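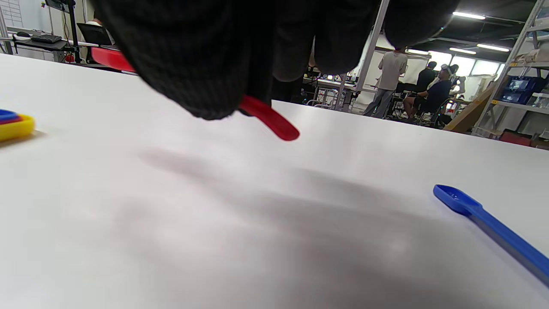
Small Measures, Large Consequences
What a set of plastic spoons can teach about order in the kitchen

The Pladholm Institute for Household Practice maintains a collection of 2,505 domestic utensils, most of them given by families in and near Vultonthorpe. The catalog includes ladles, sieves, jelly molds, and a remarkable number of potato mashers. The items most often requested for teaching, however, are among the smallest and least expensive in the building: the colored plastic measuring spoons that are sold in nested sets and kept in nearly every kitchen drawer in the country.

The measuring spoon receives little attention in its own right. Cookbooks refer to it on almost every page and seldom describe it. Yet the instructors who lead the Institute's introductory course, Order in the Kitchen, begin with it each March, before knives, before pans, and well before any food is handled. Their view is that a cook who can keep a set of spoons complete and in sequence has already acquired most of the habits the remaining sessions are meant to teach.

A set that stays together

The nested set is an old solution to a storage problem. Several tools of similar shape and different capacity must be kept in one place, and the cook must be able to find the right one quickly. Nesting answers the first need very well. A full set occupies little more room than its largest member, and it may be placed in a drawer, a jar, or the corner of a tray.

The second need is harder to meet. Metal sets traditionally rely on a size stamped into the handle, and on older examples the stamp is often worn or hidden beneath the spoon above it. Plastic made it possible to mark each size in another way, by color, and many households now speak of their spoons by color alone. Recipes written in the margins of family cookbooks in the Institute's library contain such entries as "one red, level" and "two of the blue," which are perfectly clear to the person who wrote them and of limited use to anyone who inherits the book.
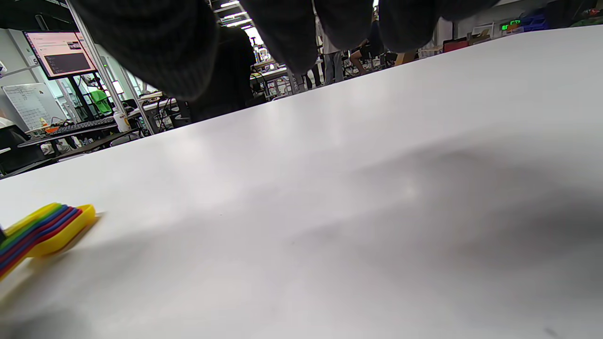 The question of how a set should be stacked is one on which the Institute's instructors hold firm opinions. Many sets are sold on a ring, and a good number of owners remove the ring within a week, finding it inconvenient to wash five spoons in order to use one. Once the ring is gone, the order of the stack becomes a matter of habit. A useful test is whether every size can be identified before the stack is picked up. When the long handles are allowed to fan slightly, with yellow uppermost and green, blue, purple, and red showing in bands beneath it, the cook can reach for a color without taking the whole set apart. When the handles are squared up tightly, the stack looks tidier and is slower to use.

The instructors therefore ask students to leave the fan as it is. This advice sometimes surprises those who have come to the course expecting to be taught neatness. The printed handbook puts the matter plainly: a thing is in order when it can be found, used, and returned without a search.

The value of a bare surface

Sorting exercises at the Institute are carried out on plain white tables. The choice was made some years ago, after a period in which the same lessons were given on patterned oilcloth, and the difference was noticed at once. On a white surface a single spoon left out of the set is plain to see. Against a busy pattern, the same spoon may lie unnoticed until the drawer is next opened and found to be short.

Few home kitchens have room for a table kept only for sorting, and the Institute does not suggest that they should. A cleared stretch of counter will serve, as will a large white tray. The important point is that the surface be emptied first. Students who try to sort among the breakfast dishes generally produce a second pile beside the first.

The exercise itself is simple. The set is laid out one piece at a time, with space between the pieces. Each spoon is looked over for cracks, cloudiness, and residue where the bowl meets the handle. The pieces are then returned to the stack in order of size, the largest at the bottom. Any gap in the sequence will show itself during the last stage.

The missing spoon

Gaps are common. Of the 2,384 nested sets and part sets recorded in the Ocampo survey, a study of household drawers on which the Institute has drawn for its teaching, only 155 were complete and stored in sequence. The smallest spoon was the one most often absent. It slips through the bars of dish racks, falls behind drawers, and is easily carried away in a bag of flour or a canister of tea, where it may remain for a year or more.

Some owners replace the lost piece with a spoon from another set. The practice is sound as far as measuring is concerned, provided that the capacity has been checked, but it can defeat the color system entirely. Two makers seldom assign the same color to the same size. A household with two sets in use is advised to keep them in separate places, or to retire one of them to the craft box or the garden shed.

Handles deserve consideration as well. A long, flat handle reaches to the bottom of a deep jar and lies steady on the counter. A small hole near the end permits the spoon to be hung from a hook - an arrangement that suits kitchens with more wall than drawer. Spoons that hang are seen every day, and a bare hook is noticed by supper.
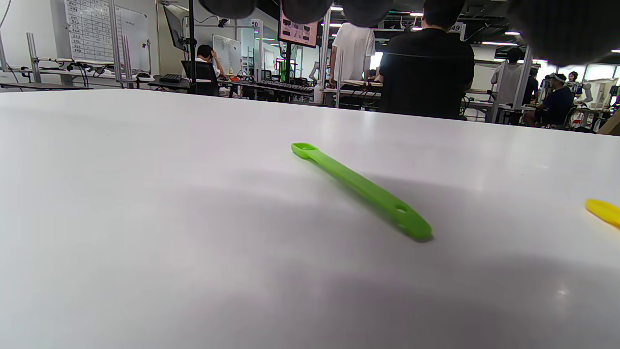
Care and keeping

Plastic spoons should be washed soon after use with oil, turmeric, or tomato, all of which will mark them. A soft cloth is preferable to an abrasive pad, which scratches the bowl and gives fine powders a place to cling. The spoons should be dried fully before they are nested again - water held between two bowls leaves a film that is tiresome to remove.

The Institute's teaching sets are inspected at the end of each course and stored in shallow trays at its Nider annex, one set to a tray. Readers who wish to try the sorting exercise at home may request the handbook by mail. The current printing of 1,000 copies includes a chart on which the owner may record the color and capacity of each spoon, with a blank row at the foot for the one that has been replaced.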